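Vakeck Neighbors Project: Progress Report to the Coelho Fund
March 2, 2022
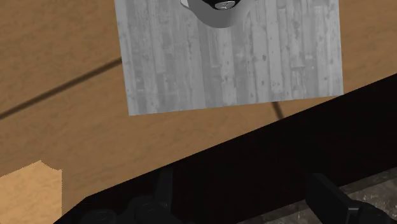 Rendered view: gray board on a brown wooden tabletop.

Summary

The project is at the halfway point of its grant. We set out to do two things: give residents of Vakeck a simple way to report racial harassment and refusal of service, and get local businesses to adopt a written statement on equal treatment. The reporting line is open and in regular use. The business work is behind schedule.

Reporting line

The line opened in September. It takes calls and text messages in English and Spanish, and a paper form can be dropped off at the Inar branch library. We have received over 60 reports. Most concern verbal abuse in stores and parking lots. A smaller share concern customers who were told to leave or were not served.

Callers are asked whether they want the report recorded only, passed to the city, or followed up with the business directly. Most have asked for it to be recorded only. Several told us they did not want trouble with an employer or landlord who knows the business owner. We had expected more requests for follow-up and had set staff hours on that basis, so part of that time has been moved to the business visits.

Two reports were passed to the police at the callers' request. We have no information yet on either one.

Work with businesses

The target was 20 signed statements by this point. We have 10. All but one are on Main Street. The shopping center on Cillico Road has been harder, as most of the stores there are chains and the managers cannot sign anything without approval from a head office. We have written to those offices and had one reply, asking for more time.

Some owners objected to the wording of the second paragraph, which they read as an admission that they had done something wrong. We changed it after the first round of visits. The new version went out with the winter mailing – owners who had already signed were given the choice of keeping the old one.

Public meetings

One meeting was held in person at the Inar branch and one was moved online. Turnout at the online meeting was low and the sound was poor for people joining by phone. The next will be in person if the library's room rules allow it.

Budget

Spending is under plan on printing and travel and slightly over on interpretation. We ask to move the unspent travel money to interpretation for the rest of the grant period. No increase in the total is requested.

Next steps

Visits on Cillico Road will continue through spring. A summary of reports, with names and addresses removed, will go to the city council and to the Fund at the same time.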